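Workshop news: the Skomari grippers

Members who came through the back half of the Brurnergate workshop this spring will know that the Skomari build has moved from drawings to real parts. I was asked to write how it is going, so I try to do it in order, although the work itself did not go in order.

Skomari is our name for a pair of hand-held grippers. A person holds one in each hand and does small household jobs with them, and what is recorded from this should later teach a pair of arms to do the same. The arms are the far end of the project. We do not have them yet and I ask you kindly to stop asking Pagano when they come. The grippers are the near end, and they are what we have worked on since May.

The first version was too heavy. I carried it home in my bag one evening and my shoulder told me everything I needed to know. For the second version we made the body smaller and moved the screws for the pads to where a normal key can reach them. The print of one body takes 16 hours on the old printer, and twice it failed near the end, both times at night. We now print the body in two halves and join them, and the seam is not beautiful but it holds.

The pads took the longest. Smooth rubber was good on plastic and bad on glass. Foam was good on everything for one day and then it stayed flat. We tried 20 combinations of material and glue, which I wrote in the blue notebook that hangs by the drill press (please leave it there). The present pads have a rougher surface, and they are the first ones I would call finished. Changing a pair is a matter of a few minutes.

In the evenings we practice with small things from the kitchen and the bathroom shelf. The first task in the plan is called Etness, after the street where we had the idea, and it is only this: take an object, put it at another place, let it go so that it stays standing. It sounds easy. With your own fingers you feel when a thing begins to slip, and with the gripper you must learn to see it. New people squeeze too hard. After an hour they squeeze less, and then they begin to talk while they work, and this is for me the sign that the hand has learned something. 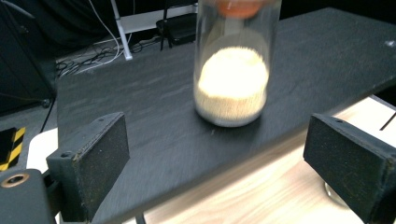

The jar with the orange lid, and the small white-topped bottle during two-handed practice.

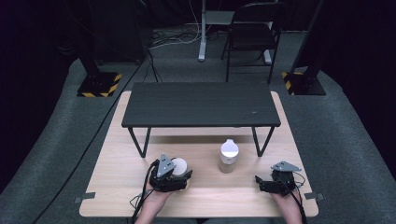 Efren Layug wrote after the last issue that the two-handed tasks should wait. In his opinion one good hand is worth more than two confused ones, and he would rather see a thousand clean single picks before anybody tries to hold one thing and reach for another at the same time. He also asks why we do not fix the height of the table, when every person who practices sits differently and the wrists come in at another angle.

I have thought about both points. On the height he is right, and we will mark one position for the chair and keep it. On the two hands I do not agree completely. When we practice only with the right, the left becomes lazy – it hangs in the air and does nothing useful, and later it is hard to wake it up. So we will do it mixed: the first part of each evening with one hand, the second part with both. Efren has promised to come and complain in person, and he is welcome.

Now the numbers, for those who like them. Our goal for Etness is 4000 recorded attempts, good and bad together. Until now we have 2390. The bad ones are kept as well, with a note of what went wrong, and the most common note is "let go too early". The second most common is that the cable pulled at the wrist. We have ordered softer cable and will lead it along the forearm with straps that do not press so much. If you have a good idea for a strap that can be opened with one hand, please draw it and put it in the Skomari box next to the door.

What we still need: M3 screws in the short length, because we have used all of them and also some which belonged to the bicycle people (sorry, we will replace them). A second set of hex keys. Jars and bottles with lids, clean, in any size smaller than a coffee mug. Also two or three persons who are left-handed, as all of us are right-handed and the recordings show it clearly.

Practice is from seven in the evening until the room closes. You do not need to know programming. Please take off rings and watches before you put on the straps, and say to Pagano how long you can stay so that he can plan the turns.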